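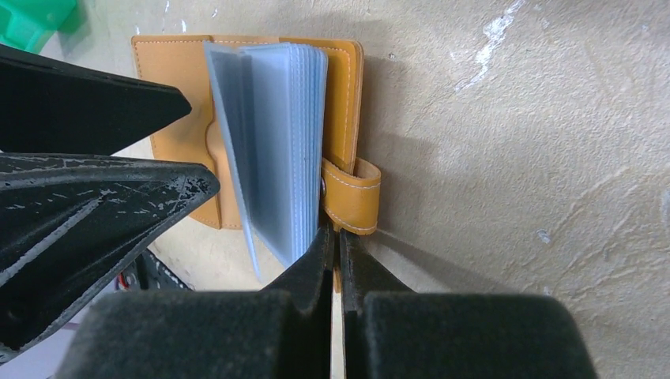

Estela Retamal

Part 3: Getting your member cards going

Right, so by this point you've got Cindent installed on the till and the laptop, and the two are talking to each other (if they aren't, go back to Part 2 and do the bit with the shop code again, slowly). Now for the fun part, which is giving people a card and getting their points to turn up on the screen when they hand it over.

I set this up for our shop in Zedham last November, and I've done it again since for Korkor Amegashie's bakery, so most of what follows has been got wrong at least once by me. I've left my mistakes in as notes.

Before you start you'll need:
the Olel card printer and its power lead
a box of blank white cards
your member list, saved as a spreadsheet
the till switched on and logged in as the owner

1. Plug the printer into the laptop, then switch it on at the back. Wait for the light on the front to go steady green. Mine blinks for ages the first time, so go and put the kettle on.

2. In Cindent, open Settings and then Printers. Pick Olel from the list and press Test. One card should slide out with a grey border on it. If the border is wonky, press Nudge and try again!

3. Open your member list and tidy it up. You want one person per line, first name and surname in separate columns, and no empty lines anywhere. We had 380 people on ours and I'd put a blank line between the letters of the alphabet to make it look nice. Don't do that. Cindent stops reading at the first gap, so I ended up with everybody whose name began with A and that was it.

4. Go to Members, then Bring In A List, and choose your file. The number of people it found shows at the bottom left. Check it matches your list before you press Save.

Note: If someone is on there twice you'll get a yellow triangle beside their name. Click the triangle and choose Join, and their points get added together. I joined 41 pairs in one evening and my eyes have never been the same.

5. Choose a card design. There are 9 built in, or you can use your own logo. Keep the logo well away from the bottom edge, where the barcode goes.

6. Print three cards and stop. Scan each one at the till and make sure the right name comes up. When you're happy, print the rest in small batches (the tray on the Olel is a bit shallow and they do start skating off on to the floor).

CAUTION: Don't open the printer lid while a card is moving. The roller inside gets hot, and the ribbon tears very easily. If a card jams, switch off at the back, leave it for a few minutes and then lift the lid.

7. Hand them out. We do ours over the counter and tick people off as they come in. You could post them, but think about the stamps first.

Scanning tips

Hold the card flat under the scanner and tilt it a touch if nothing happens. Shiny cards can throw the light straight back at it, and a clear plastic pocket over the top gives you a second lot of shine to deal with, so if a customer's card won't read in their wallet, ask them nicely to slip it out.

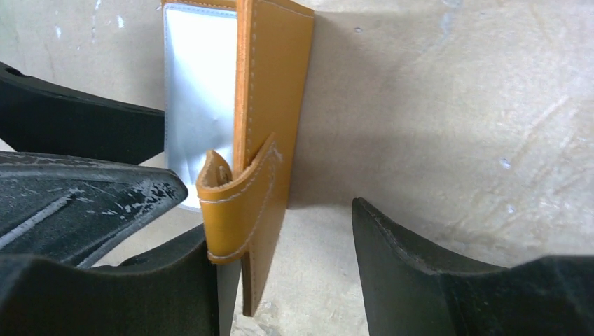
Leather holder with a card in its clear window pocket.

If it still won't read, type in the number under the barcode and press Find. No number left to read? Search by surname, open their page and press Replace Card. Their points stay put, and the old card stops working straight away.

Note: Replace Card is greyed out unless you're logged in as the owner. I rang the Rweyemamu help line over this one and felt very silly.

Once everybody's card scans, make a back-up (Settings, then Keep A Copy) before you touch anything else. Part 4 is all about points and rewards, and you'll want a clean copy to go back to if you accidentally give the whole town free coffee.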